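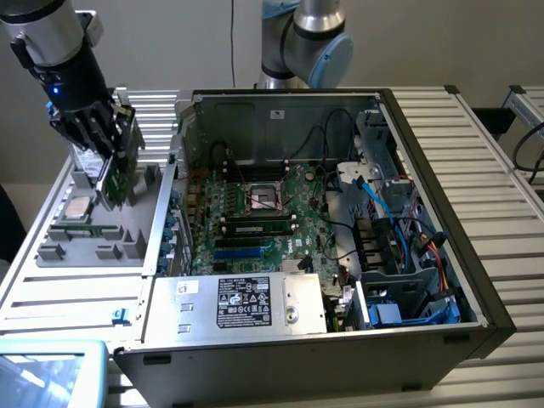

Expansion card

An expansion card is a printed circuit board that adds functions to a computer through a slot on the motherboard. Most cards carry a metal bracket, which is fastened to the rear of the case.

Slots

PCI Express slots are grouped by lane count. A x4 slot has 4 lanes and a x16 slot has 16. A shorter card may be fitted in a longer slot. The slot supplies up to 75 watts; cards that draw more need a separate power cable.

Installation

Power is disconnected before the case is opened. The card is held by its edges, lined up with the slot and pressed straight down. The bracket is then secured with a screw or clip.

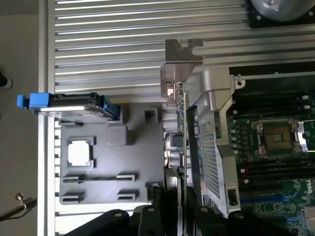
Gray 3D-printed fixture plate on an aluminum extrusion table

See also: Motherboard, Riser card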